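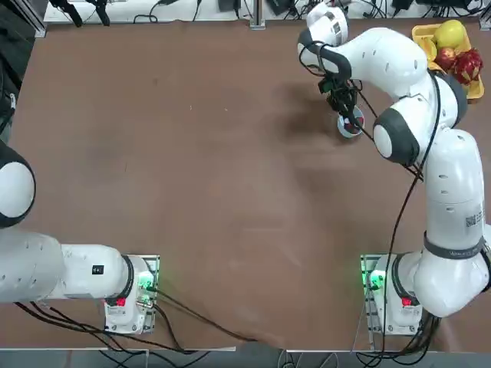 One reader wrote to say that October is too late for Cetham, and that anyone who wants to see the orchards properly should go in September, when the early apples are still being picked and the shop has plums as well. The reader has been going for years and may well be right. We had only the October open day to choose from, and there was still plenty of fruit on the trees.

The farm is at the top of the village, past the church, where the lane narrows and the hedges need cutting. Parking was in a field on the left. It had rained in the morning and the lower end was already soft by the time we arrived, so it is worth going early and staying near the gate. Entry was £3 for adults and free for children. They took cards at the gate, but the signal kept dropping and the queue moved faster for people with cash.

The orchard tour started at 11am from the yard. Another ran after lunch and was busier. Our guide was one of the growers, who spoke quietly, and people at the back missed a good deal on the way up the first slope. It is better to walk at the front.

There are almost 4,000 trees on the site, most of them apples, with pears on the sheltered side below the wood. The older trees are tall and widely spaced, with grass underneath that is grazed by sheep for part of the year. The newer rows are planted close together and held up with wire. They look more like a vineyard than an orchard. The guide said that the old trees give less fruit in total and take much longer to pick, as everything above head height has to be reached from a ladder. The farm keeps them for juice and for a few customers who want the varieties.

We spent longest at the pears. The farm grows one called Palumbo, which I had not come across before. It is a squat, greenish pear that stays hard on the tree and has to be picked hard. If it is left to ripen outdoors it goes brown in the middle while the skin still looks sound. Picked at the right time and kept cool, it will be ready from December onwards. The test is to lift the pear in your palm and tilt it. If the stalk comes away cleanly, it is ready to pick. We were each allowed to try this on one tree, and several came off with a piece of twig attached, which means they wanted another week.

There were questions about frost. The spring had been cold, and the bottom rows lost much of their blossom in one night. The guide showed us where the cold air collects, along a dip beside the Vokeck, the stream that forms the southern boundary. A hedge used to run across the slope there and was taken out to let the air drain away. It has helped, but the bottom rows are still the weak ones and may be given over to damsons.

After the tour you can walk back through the cold store. It is a plain block building with heavy doors, and the temperature inside is kept at 2 degrees. They let people in a few at a time and shut the doors behind each group. Bring a coat. The fruit is kept in deep bins stacked to the roof, with a card on each bin giving the variety, the row and the month of picking. The smell of apples is very strong for the first minute and then you stop noticing it. Pears are kept apart from the apples, and the guide explained that ripe apples give off a gas that brings the pears on too quickly. The same thing happens in a fruit bowl at home.

Pressing took place in the open barn, on an old Brultik press which the farm bought second-hand and has repaired many times. Washed apples go into a mill, and the pulp is folded into cloths and stacked between slatted racks. A full stack makes 40 litres of juice, depending on how dry the summer has been. The first cup was cloudy and very sharp. A later batch, with more dessert apples in it, was much sweeter, and most people seemed to prefer it. You could bring your own apples to be pressed if you had booked. Several families had done this, and the wait was long enough that some of them left their crates and went to eat.

Food was limited. The tearoom had soup, cheese scones and an apple cake that was sold out by 1pm. There are a few benches outside but not much shelter. The toilets are behind the shop, down a step that is easy to miss.

In the shop we bought juice, a bag of mixed cooking apples and some Palumbo pears to keep in the garage. The advice was to lay them in a single layer, not touching, and to bring a few indoors at a time when wanted. Prices were a little above the supermarket for eating apples and well below it for cookers. Windfalls were in sacks by the door for whatever you wanted to put in the box.

Dogs are allowed on leads in the car park field and the yard but not among the trees while the sheep are in. Pushchairs will manage the yard and barn. The slope up to the old trees is rough and was slippery on the way down, and I would not try it with wheels.

The bus from the station stops at the church and runs every hour until late afternoon. From the stop it is a steady uphill walk with no pavement for the last part. The farm's next open day is in February, for pruning, and places on the grafting table have to be booked through the shop.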